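Plultildale Robotics Club - minutes of the Friday meeting, 2 May 2025

Written up by me, Esi Arthur, since Maxence did the last lot and says his wrist hasn't recovered. 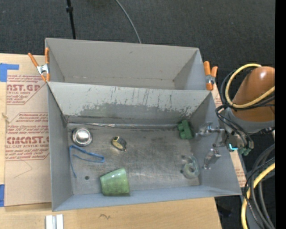

Present: Zawadi Mwakyusa (chair), Maxence Arnaud, Concetta Sartori, Osvaldo Barbieri, me, and most of the Year 12s. A few of the younger ones came in after orchestra and sat at the back with crisps, so if you were there and I haven't got your name down, come and find me.

1. Last time's minutes

Agreed, apart from Osvaldo wanting it on record that he didn't "volunteer" to rewrite the parts list, he was told to. Fine, it's on record now. The parts list still isn't done.

2. Bin picking, where we've got to

This took up most of the hour. For anyone who missed January, the task for the Drarton Cup is to take mixed objects out of the front half of the bin and put them in the back half, over the divider, with no hands. We get 40 tries on the day and the judges choose the order. Maxence went through his results from this week's practice and we got 39 tries in before we had to pack up, so we were one short of a full set, which he was very cross about. I said just do one more in your lunch break and call it 40, and Zawadi said no, it has to be a single sitting or it doesn't tell us anything. She's right, annoyingly.

The green cup is our best object by a mile, even lying on its side. Concetta thinks that's because it's wide and the fingers have plenty to close on. The worst is the blue strap. It's so thin that if the gripper comes down even slightly off, it just pushes the loop across the floor of the bin, and then we've got a differently shaped loop and the same problem. Maxence would like to try coming in at a slant. Osvaldo would like to try a different strap. We had quite a long chat about whether that's cheating and the answer is yes, because the strap is on the object list.

The round silver container is somewhere in the middle. The lid is domed so the fingers slide off if they close too high, but when they go low they sometimes touch the floor and everything stops. Concetta has lowered the closing height a bit and will keep going down in small steps until it complains, then go back up one.

Decided: Maxence to run a full set of 40 in one sitting before the next meeting. Concetta to look after the closing heights and write every change in the blue notebook (please, please write it in the notebook, I spent a whole evening trying to work out which settings we'd used).

3. Things near the walls

Zawadi brought this up and I think it's the most useful thing we talked about. When an object ends up against a side wall, there isn't room for a finger to get down between the object and the wall. The stepped green block is the main offender as it likes to lean in the corner. At the moment our program just picks whatever it's most sure about, so it leaves the corner ones till last and then gets stuck with them.

Two ideas came out of it. One is to nudge things away from the wall first with the gripper closed, then have another look and pick. The other, from one of the Year 12s (Hamza I think, sorry if not), is to turn the wrist so both fingers come in along the wall. I liked the second one more because it doesn't use up extra time, but Maxence pointed out that in a corner you've got two walls, so turning only gets you out of one of them. Good point. We had a vote and it was pretty even, so we're trying both.

Decided: Zawadi to do the nudge. Me and the Year 12s to do the wrist turn. We'll compare properly, same objects in the same starting places.

4. The bin moving

Osvaldo has been on at us about this since before Easter. If the bin shifts on the table even a little, all our positions are wrong and you don't notice until the gripper goes for something and shuts on air. He wants the clamps checked before every session and the corners of the bin marked on the sheet underneath in pencil, so we can see straight away if it's been knocked. Everyone agreed, partly because it's sensible and partly so that we could get on to the next item.

He also asked that people stop leaning on the table to watch. This was aimed at me.

5. Cables

Short one. Concetta doesn't like how the cables and the yellow hose swing about when the arm reaches right over to the back of the bin. Nothing has caught yet but she'd like it looked at before we start going faster. Osvaldo said tie them closer to the arm, Concetta said if you tie them too close they pull at the wrist, and they are going to sort it out between themselves on Tuesday after school with the power off. Power OFF, Zawadi made me write that twice.

6. Money

We've got 2,249 pounds in the club account, after the cake sale and the grant coming through. It sounds like loads until you look at the coach. Zawadi has had a price from Khondokar Coaches for the trip to Prutdale and will ask if we can share with the chess lot, who are going the same weekend. We're allowed to spend a bit on spare finger pads, and Maxence asked for a second set of practice objects so that we can wear one lot out and keep the other nice. Agreed for both, as long as he gets the price to Zawadi before ordering and not afterwards, like with the bearings.

7. Who's going

There are 4 places on the team at the table and everyone else can come and watch. Maxence and Concetta are down for driving and Zawadi is talking to the judges. The last place is between me and Osvaldo and we've both said we don't mind, so Zawadi is going to decide and tell us next week. (I do mind a bit.)

8. Anything else

The Year 9s asked if they can have a go at writing a pick themselves. Yes! Concetta will sit with them for the last twenty minutes of each session. They're to start with the cup and only go on to the other stuff once they're happy with it.

Open evening is coming up and the Head wants something moving on a table. We agreed it should be slow and it should be the cup. Osvaldo suggested letting visitors drop the objects in themselves, and we're going to think about that one, as it means small children near the arm. Zawadi will ask what the rules are.

Someone has left a green water bottle and one glove in the robotics room. They're on the windowsill.

Next meeting same time, same room. Maxence to bring his results, me to bring the biscuits.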